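시뮬레이션 평가 장면 점검표 및 의견
Runau 조작 연구 모임 / 파지 정책 비교 실험

최종 수정: 2025년 7월 17일

작성: Forough Mirzaei
검토: Edivaldo Lins, 의견 추가: Catherine Cairns

1. 점검의 목적

이 점검표는 시뮬레이션 안에서 파지 정책을 평가하기 전에 장면이 올바르게 준비되었는지 확인하기 위한 것입니다. 우리의 방법은 같은 정책을 조명과 시점만 바꾼 여러 장면에서 실행하고, 성공률의 차이를 비교하는 것입니다. 그러므로 장면 자체에 오류가 있으면 정책의 약점과 장면의 약점을 구분할 수 없습니다. 1월의 첫 비교에서 이 문제를 경험하였고, 그때의 결과는 보고서에서 제외하였습니다.

점검자는 항목마다 '적합', '조건부', '부적합' 중 하나를 적습니다. '조건부'를 적은 경우에는 의견을 반드시 남겨 주십시오. 제 한국어 표현이 어색한 부분이 있으면 본문에 직접 고쳐 주셔도 괜찮습니다.

2. 장면 불러오기

2.1 장면 파일과 설정 파일의 버전이 일치한다. — 적합
2.2 난수 시드가 실행 기록에 저장된다. — 적합
2.3 물체가 시작 시점에 서로 관통하지 않는다. — 적합
의견: 접촉 계산이 안정될 때까지 20스텝을 기다린 후에 확인하였습니다. 이전에는 5스텝만 기다렸는데, 그것은 부족하였습니다.
2.4 물체의 질량과 마찰 계수가 표와 같다. — 조건부
의견: 회색 상자의 마찰 계수가 표에 없습니다. Binta Okoro 님이 Ortner 자산 목록에서 값을 찾아서 보내 주시기로 하였습니다. 그때까지는 기본값을 사용합니다.

3. 손목 시점

3.1 그리퍼의 손가락 끝이 시야의 중앙 가까이에 있다. — 적합
3.2 원형 시야의 바깥은 완전한 검은색으로 처리된다. — 적합
3.3 작업 대상이 그리퍼의 링크에 완전히 가려지지 않는다. — 조건부
의견: 그리퍼 쪽에 가까운 빨간색 부분은 오른쪽 바깥 링크 뒤에 대부분 가려집니다. 링크의 양쪽으로 조금씩 보이므로 대상의 존재는 알 수 있지만, 경계를 추정하기에는 부족합니다. 정책이 이 시점 하나만 입력으로 받는 조건에서는 빨간색 대상의 결과를 따로 집계해 주십시오.
3.4 라벨의 글자를 읽을 수 있다. — 부적합
의견: 트레이 칸막이의 흰색 라벨도, 올리브색 상자의 라벨도 읽을 수 없습니다. 언어 지시에 라벨의 글자를 사용하는 과제는 이번 비교에서 빼는 것이 옳다고 생각합니다. 색으로 지시하는 과제는 그대로 진행합니다.
3.5 그림자가 물체의 색 구분을 방해하지 않는다. — 조건부
의견: 초록색 블록은 가운데가 밝고 가장자리가 어둡습니다. 색상 임계값만으로 나누면 한 블록이 두 영역으로 분리될 수 있습니다. 분할 마스크는 렌더러의 물체 번호로 만드는 것을 권합니다.
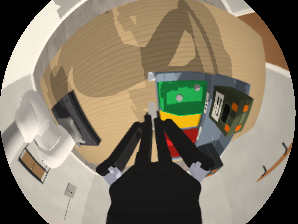
그림 1. 손목 시점의 렌더링 결과. 항목 3.1~3.5의 판정에 사용.

Catherine Cairns의 추가 의견: 3.5번에 동의합니다. 다만 상판에 크고 진한 그림자가 있는 것은 오류로 보지 않습니다. 조명 변화에 대한 강건성이 이 연구의 질문이므로, 그림자를 약하게 만들면 실험의 의미가 줄어듭니다. 대신 조명의 위치와 세기를 실행마다 기록해 주십시오.

답변 (Mirzaei): 기록 항목에 추가하였습니다. 조명 조건은 모두 25개이고, 조건의 순서는 정책마다 동일하게 고정하였습니다.

4. 외부 시점

4.1 로봇 팔, 그리퍼, 선반 구조물이 한 화면에 함께 나타난다. — 적합
4.2 그리퍼와 대상 물체의 위치 관계를 판단할 수 있다. — 조건부
의견: 그리퍼의 아래쪽 끝은 올리브색 상자의 윗면과 만나는 것처럼 보입니다. 그러나 한 방향에서 본 것이므로 실제 접촉인지 앞뒤로 떨어져 있는지는 판단할 수 없습니다. 접촉 여부는 화면으로 판정하지 말고, 접촉력 기록으로 판정해 주십시오.
4.3 칸 안의 물체를 서로 구분할 수 있다. — 적합
의견: 빨간색 물체와 어두운 초록색 물체가 왼쪽과 오른쪽에 나누어 있어서 구분에 문제가 없습니다.
4.4 배경의 물체가 작업 대상과 혼동되지 않는다. — 적합
의견: 뒤쪽 검은색 금속 선반에 갈색 종이 상자가 두 개 있습니다. 과제 지시에 '상자'라는 단어만 쓰면 모호합니다. 지시문에는 '올리브색 상자' 또는 '회색 상자'처럼 색을 반드시 포함해 주십시오.

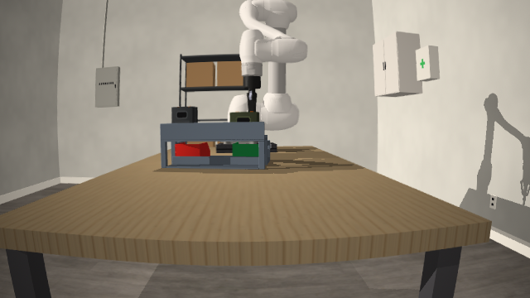 4.5 팔의 위쪽 관절이 화면 안에 모두 들어온다. — 조건부
의견: 위쪽 관절의 일부가 화면 위에서 잘립니다. 정책의 입력으로는 허용할 수 있으나, 자세 추정의 비교 자료로는 적당하지 않습니다. 카메라를 뒤로 옮기면 해결되지만, 이미 실행한 조건과 달라지므로 이번에는 변경하지 않기로 결정하였습니다.
4.6 팔의 그림자가 벽에 생기는 경우, 검출기가 그것을 팔로 인식하지 않는다. — 조건부
의견: 오른쪽 벽의 그림자는 팔의 모양이 상당히 뚜렷합니다. Hornbridge 검출기로 시험하였을 때 오검출이 한 번 있었습니다. Edivaldo Lins 님의 제안에 따라 벽 영역을 검출 대상에서 제외하고 다시 시험할 예정입니다.

5. 실행과 결과 기록

5.1 에피소드마다 시작 상태를 완전히 초기화한다. — 적합
5.2 한 에피소드의 제한 시간은 35초로 한다. — 적합
5.3 실패의 원인을 접근, 파지, 이동, 놓기의 단계로 분류한다. — 적합
의견: 두 명이 따로 분류한 후 서로 다른 경우에만 상의합니다. 이번 예비 실행에서는 파지 단계의 분류가 가장 많이 달랐습니다. 물체가 들리기 전에 미끄러지는 경우를 어느 단계로 볼 것인지 정의가 필요합니다. 제 의견은 '파지'입니다.
5.4 Plodell 로그 형식으로 저장되고, 다시 재생할 수 있다. — 조건부
의견: 재생은 되지만 손목 시점과 외부 시점의 시간이 한 프레임 어긋나는 기록이 있었습니다. 원인은 아직 모릅니다. 두 시점을 함께 입력하는 정책에는 영향이 있을 수 있으니 본 실행 전에 꼭 확인해야 합니다.

6. 판정

조건부 승인. 3.4번에 해당하는 과제는 제외합니다. 2.4번과 5.4번이 해결된 후에 본 실행을 시작합니다. 나머지 조건부 항목은 의견에 적은 방법대로 처리하면 실행을 막지 않습니다.

남은 일:
- 회색 상자의 마찰 계수 입력 (Okoro)
- 벽 영역 제외 후 검출기 재시험 (Lins)
- 두 시점의 시간 차이 조사 (Mirzaei)
- 지시문에 색 표현이 빠진 곳 수정 (Aishwarya Pinto)

문의: Runau 조작 연구 모임, 평가 담당 Forough Mirzaei | © Runau | 맨 위로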